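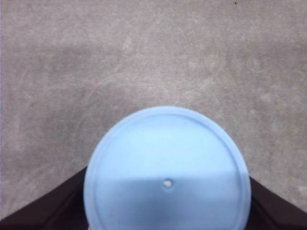

Light blue, round, with a raised rim

Why Can Some Grown-Ups Drink Milk?
Speaker notes, evening talk, Stougaard Hall

Good evening, everyone, and thank you so much for coming out when it gets dark before supper. (Wait for the back rows. The doors at Stougaard are slow and noisy and people are shy about coming forward, so wave them down to the front.)

Start with the question. How many of you had milk today? In tea, on cereal, straight out of the fridge when you thought the rest of the house was asleep? Hands up, please. Now keep your hand up if it has ever given you grief an hour later. There is always some laughing here, and a few people looking sideways at whoever they came with. Let them have it.

So, a bit of background. Milk has a sugar in it called lactose, and to use that sugar we have to snip it into two smaller ones. The tool for the snipping is an enzyme called lactase, and nearly all babies make plenty of it. Kittens do as well, and calves, and baby seals, though seal milk has hardly any lactose in it to begin with (leave the seals out if we're running late, they always bring on questions and I never know enough about seals).

Then, in nearly every mammal, the supply tapers off after weaning. It makes good sense when you think about it. Why keep a factory running when the deliveries have stopped? Most people in the world are the same, and I want to say this slowly because somebody in the room will have spent years thinking there is something wrong with them. Making less lactase as an adult is the ordinary human condition. The unusual ones are those of us who carry on making it, and the name for that is lactase persistence.

Slide 2. The gene diagram. Don't panic about the gene diagram! I only want them to look at the one spot. The instructions for lactase sit in a gene called LCT, and you'd expect the change to be in there. It's in the gene next door, MCM6, in a stretch that works a bit like a dimmer switch for its neighbour. Change a single letter in that stretch and the dimmer doesn't get turned down. The enzyme itself is the same as it always was.

And people in different places arrived at different single-letter changes. The one common in northern Europe is a different letter from the ones found among herding peoples in East Africa, and there's another again in the Arabian Peninsula. I do love this part. Same problem, same little stretch of DNA, several separate answers. Pause here and have some water.
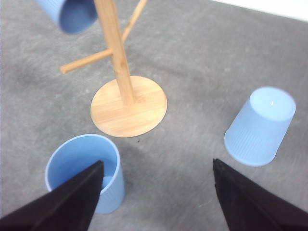 Now, if we turn to when all this happened, we have to leave genes alone for a minute and talk about cooking pots. Unglazed pottery is porous, and fat soaks into it, and some of that fat will sit there for thousands of years. Chemists can grind up a bit of a broken pot and tell you whether the fat came from milk or from meat. The Trirnuvari collection, which I've been lucky enough to help catalogue, has 684 sherds in it, and most of them are frankly the dullest brown lumps you ever saw. Pass the tray along the front row anyway. Ask them please not to lick anything – someone's grandson did try, last time.

What pots have shown across a good deal of Europe and western Asia is that people were using milk long before persistence was common. Thousands of years before. That surprised a lot of people who had pictured the gene coming along first and everyone cheerfully getting a cow afterwards. It seems our ancestors were happy enough to milk animals and find ways around the trouble, and the best way around it is to let something else eat the lactose for you. Bacteria do that in yogurt. Cheese loses most of its lactose with the whey, and an old hard cheese has next to none, so if you've sworn off the lot on account of your stomach, have a word with your doctor or dietitian, because there may be a piece of cheddar in your future.

(If asked whether the Enov kit we use in the school sessions can tell you your own status: no, it's a classroom kit, it shows lactase strips working on a glass of milk, and it doesn't test people. I was asked this twice in the spring and gave a muddled answer both times.) 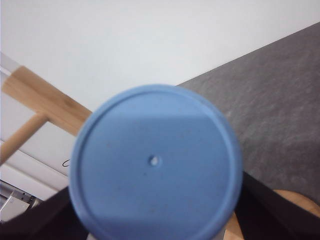

Trotbridge, November

Extra section for the second evening. The Trotbridge room holds 300 and the sound carries badly, so speak up and don't wander off from the microphone.

They've asked for more on why persistence spread, and I should be fair to all sides, as the matter isn't settled. The traditional idea is that milk was simply extra food, and people who could digest it did a bit better. Another is that it helped with vitamin D and calcium in the gloomy north, and that one has a tidy feel to it but doesn't do much for sunny places where persistence is also common. A more recent suggestion is about bad times. If you're well fed and milk upsets you, you have an uncomfortable afternoon. If you're already starving, or very sick, the same upset stomach can dehydrate you badly, and that could be dangerous. So famine and disease may have done a lot of the sorting, in short harsh bursts.

I like that last one, and I ought to tell them I like it, so they can take my enthusiasm with a grain of salt.

Someone will ask about goats. Goat's milk has lactose too, a little less than cow's. Someone will ask about oat milk, and the answer there is that an oat has never had to wean anybody.

Thank the kitchen, remind them the tea is by the side door, and collect the sherd tray before the lights come up.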